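Is a Tomato a Fruit? Household Sorting Habits in Tenville
Student project report by Britta Oltmanns

Ask a botanist what a fruit is and you get an answer about ovaries and seeds. Ask my uncle and you get "sweet, and not in the stew." My project looked at which of the two runs the average kitchen.

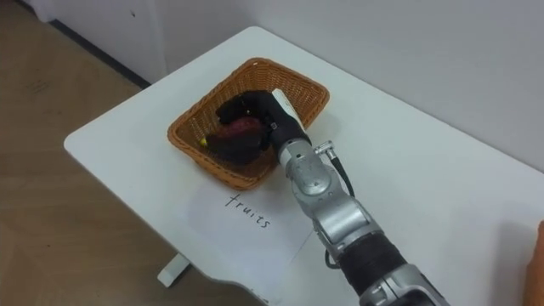
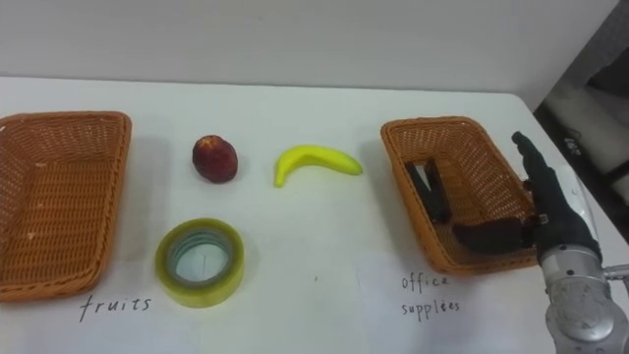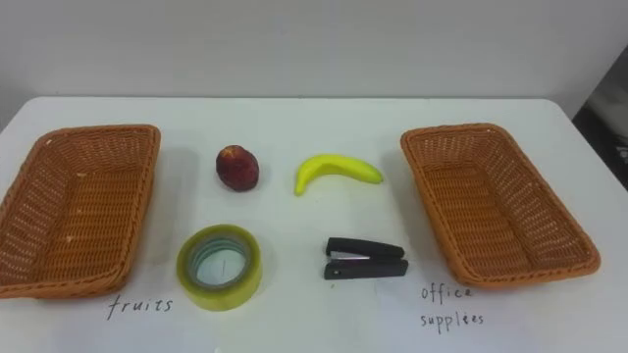 Figure 1. Sorting with woven baskets on a white table.

Method
I wrote a one-page questionnaire with a list of foods and two boxes to tick, fruit or vegetable. I handed out 121 copies in July, mostly outside the Prunitz grocery store, and got 100 back. The other 21 are presumably shopping lists by now.

Results
Apples caused no trouble. Tomatoes did. Most people ticked vegetable, then wrote in the margin that they knew it was "really" a fruit, which suggests that everyone had the same science teacher. Cucumber went down as a vegetable with no margin notes at all, although it has exactly the same case to make. Rhubarb was called a fruit by nearly everyone who bakes. Three people drew a third box for olives and ticked that.

Discussion
My hypothesis was that people sort by taste. I now think they sort by meal. If it goes in a pie it is a fruit, and pumpkin is the reason I lost a weekend to this section. Older people were more certain of their answers, but they also agreed with each other less.

Problems
The list left out peppers, which I noticed after printing. Also, people leaving a grocery store are holding groceries, and several checked their bags before answering. Next time I would ask them on the way in.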